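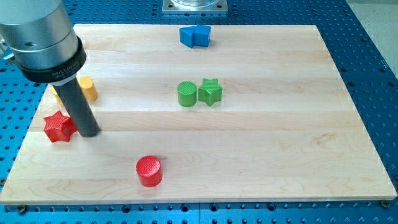
**How often should a wooden work board be oiled?**

A board in daily use should be oiled once a month, and a board used only now and then should be oiled twice a year, in spring and again in July.

## Care of Wooden Boards and Bench Tops

*Penry Household Workshop, Uvville. Revised April 29, 2020.*

The following guidance applies to solid wood boards used in the home workshop, the craft room and the kitchen. It replaces the earlier leaflet on bench tops. Members who have borrowed a board from the workshop are asked to return it in the condition described under "Storage."

### Routine cleaning

Brush off dust and crumbs before using any water. Wipe the surface with a cloth that has been wrung out well, working along the grain, and dry it immediately with a second cloth. Both faces should be wiped, including the underside, so that the board takes up moisture evenly and stays flat.

Boards must not be soaked, left standing in a sink or placed in a dishwasher. A board made of glued strips is particularly sensitive to standing water, which may open the joints at the ends.

### Stains and marks

- **Paint or dye from colored pieces.** Newly painted blocks, toys and game parts should dry for at least 30 hours before they are set down on bare wood. Fresh marks may be lifted with a damp cloth and a little dish soap.
- **Glue.** Allow the glue to harden and remove it with a plastic scraper held nearly flat.
- **Pencil.** A soft white eraser is sufficient.
- **Dark rings.** Sand lightly with 300 grit paper, always along the grain, and oil the area again the same day.

### Oiling

Use a food-safe mineral oil on any board that may come into contact with food. For boards reserved for workshop use, the Brurkano board oil kept in the supply cupboard is suitable.

1. Make sure the board is clean and fully dry.
2. Apply a thin coat with a lint-free cloth, giving particular attention to the end grain.
3. Leave for up to 30 minutes.
4. Wipe away all remaining oil and stand the board on edge overnight.

Used oil cloths can heat up and catch fire if they are bundled together. Spread them flat outdoors to dry, or place them in the lidded metal can beside the door.

### Fixing a board to a table

When a board is screwed down, the holes in the board should be slightly wider than the screws to allow the wood to move with the seasons. Tighten the screws by hand. Heads should sit level with or just below the surface, and they should be checked at each oiling.

### Storage

Store boards upright, with a gap of at least 5 centimeters between each board and the wall. Keep them away from radiators and direct sun. The Foltico rack in the back room is reserved for loan boards; the shelf number is written on the loan card.

Questions regarding this guidance may be addressed to Gwenllian Meredith at the front desk. Requests for resurfacing are handled by Britt-Marie Sjögren and should state the length and width of the board, together with the type of oil last used.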